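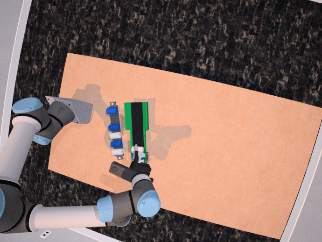

The Long Evenings at Rurnov Park

21 May 2023

By the time the sun slides behind the old cannery roof, the grass at Rurnov Park has mostly disappeared under blankets. People come in from the Oketti Street side with their folding chairs slung over one shoulder and their supper in a paper sack, and they stop at the top of the slope and look for their spot. Almost everyone has a spot. Mine is a little to the left of the big sycamore, where the ground levels out enough that a cup of lemonade will stand up by itself, and I have been known to leave the house embarrassingly early to get it.

The summer concerts start again in two weeks, and if you have lived in town any length of time you can probably skip the next few paragraphs and go dig your chair out of the garage. But we get a good number of new neighbors every year, and I have wanted for a long time to write something down about these evenings, so bear with me.

There are 18 concerts this season, which is the most the park has ever put on. They run on through the warm months until the light starts going early and people begin bringing quilts. The music begins at seven, or when the band has finished arguing with its cables, and it goes until a bit past nine. You don't need a ticket. There's a wooden box by the gate with a slot in the top, and a dollar or two in the slot is how the bands get their gas money, so do stop on your way in.

The stage itself is a modest thing. It was built as a picnic shelter, and you can still see where the tables used to be bolted down (visiting drummers find this out with their feet). Sometime after that the back wall went up, then the curved roof, then a proper set of lights, and every one of those improvements was talked over for at least a year before a single board was sawed. I covered some of those meetings for the paper, back when I was writing about water mains and school lunches, and I remember a very heated discussion over the color of the roof. It ended up green. It has always looked just right to me, though there are people on my street who still bring up the blue.

What I love best, I think, is how little you get to choose. At home I listen to the same records I have listened to since college, and I'm perfectly happy doing it, but on the slope you take what comes. Last year that meant a brass band so loud the ducks moved to the far end of the pond, and a fiddle trio who played so softly that the whole hillside leaned forward, and a swing orchestra with more people on the stage than I would have thought the floor could hold. I went home humming something every single time. A few of those times I had no idea what I was humming.

This year's opening night goes to Dradis, and I am glad of it. They're a local dance band in the old sense, meaning they'll play whatever gets people up: a waltz, a polka, a little soul, and then, late, one very long version of a song everybody knows from weddings. I first heard them in the basement of the Grange hall during an ice storm in March, when half the audience couldn't get there and the other half couldn't get home. They kept playing well after they were supposed to quit. The coffee ran out and the heat wasn't much, and I don't remember when I've had a better time.

If you have never danced at the park, let me tell you how it goes. For the first few songs there's nobody on the flat patch in front of the stage except children, who spin until they fall over. Then a pair of older couples will get up, the kind who have been dancing together so long they don't look at their feet or at each other. After that it's easy. You'll find yourself walking down the hill with your shoes in your hand. The grass is kinder to a bad dancer than any floor I know, and once it gets properly dark it hardly matters what your arms are doing.

The middle of the season has a few changes. The Ametepe Singers, who drew 373 people last summer (the gate had one of those little clicker counters that night, and the number was chalked up on the board by the lemonade stand for weeks afterward), have been given 3 evenings in place of their usual one. They'll do a night of harmony numbers from the radio days, a night of gospel, and a night of requests. I'd advise you to get your request in early and to have a second choice ready. I asked for a certain river song last year and so, apparently, did everyone in the rows behind me, and we got it, and a good many of us had something in our eyes by the last verse.

There will also be two evenings given over to the school bands, one for the younger players and one for the older. Please go to the younger one. I know how that sounds, and I know what a room of beginning clarinets can do to a person. But outdoors it all floats up into the trees and softens, and those kids have been waiting since fall for somebody besides their parents to hear them. Clap hard. Clap in the wrong place, if you like. They won't mind a bit.

Supper is its own subject, and I could fill this whole magazine with it. The food trucks line up along the south fence, and the line for dumplings is always the longest and always worth it. Still, I hold with bringing your own. There's a certain kind of cold fried chicken that tastes of nothing much in a kitchen and tastes like heaven on a blanket, and the same goes for deviled eggs, radishes with salt, and the sort of chocolate sheet cake that has to be eaten with a plastic fork. Bring more than you need. Somebody on the next blanket will have forgotten the forks altogether, and that's how I met the people who now water my tomatoes when I'm away.

A few practical matters, before I wander off entirely. Parking at the park is limited and goes fast, but the lot behind the library is open in the evenings, and the walk over the footbridge is a pretty one. Low chairs go in front and tall chairs go to the back, and this is the one rule people are truly strict about. Dogs are welcome on a leash. The mosquitoes come up off the pond at dusk, and they're not impressed by candles, so bring the spray. If it looks like rain, the sign at the gate will be changed by late afternoon, and the concert moves to the Grange hall, which is smaller and warmer and smells faintly of pancakes.

I should say a word about rain, though, having brought it up. One night last July the forecast was clear as a bell, and the band was halfway through its second set when it came down all at once, great fat drops, the kind that sting. Some folks ran for the bridge. A lot of us ran for the stage instead, and were waved right up onto it, and stood there packed in between the piano and the amplifiers with our shoes full of water while the power was shut off for safety. Then the trumpet player, who didn't need any power, started in on something slow. The bass came in under him. We were standing close enough to see the man breathe. It lasted as long as the rain did, and when it let up everyone sort of looked around and went to find their blankets, which were ruined.

I have a new blanket now, a plaid one, heavier than it needs to be. It's already in the trunk of the car along with the chair with the bad strap, which I've been meaning to fix since last September. The gates open at five-thirty on opening night. I'll be a little to the left of the sycamore, and there's room for one more chair if it's a low one.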